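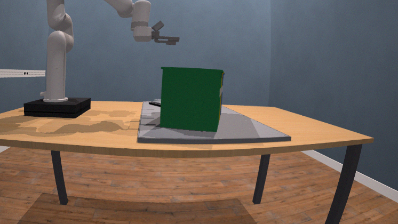
OK so, gripper comparison week! Putting my notes in a thread before I lose them (again).

1/ The job: pick up a green board that's standing on its edge, bring it over, set it in a slot. All in sim for now. Same arm, same table, same controller. The only thing I swap is the gripper.

2/ The contenders are the stock two-finger one and the Ronura, which has longer fingers and softer pads. 200 tries each. I let them run while I made dinner.

3/ Stock: 17 drops. Ronura: 13. I really wanted a bigger gap than that, the Ronura model took me most of April to get right!

4/ The drops look totally different though. Stock loses the board early, right at the lift. The Ronura hangs on and then the board slowly pivots between the pads on the way over (kind of hypnotic to watch, also very annoying).

5/ Mihret Degefa asked if I'm coming in from above or from the side. From above, fingers open, aimed sideways toward the board. Side approach is next, but the wrist gets awfully close to the tabletop and my planner hates it.

6/ Camera stuff: I tried the Hama wrist view and the fixed one. Fixed wins for me. Once the fingers close, the wrist view is basically a wall of green.

7/ Next up is 2,000 tries overnight with random board angles, and I'm bumping the pad friction down because I think mine is too generous. If you've measured real pads on bare circuit board, please send me your numbers!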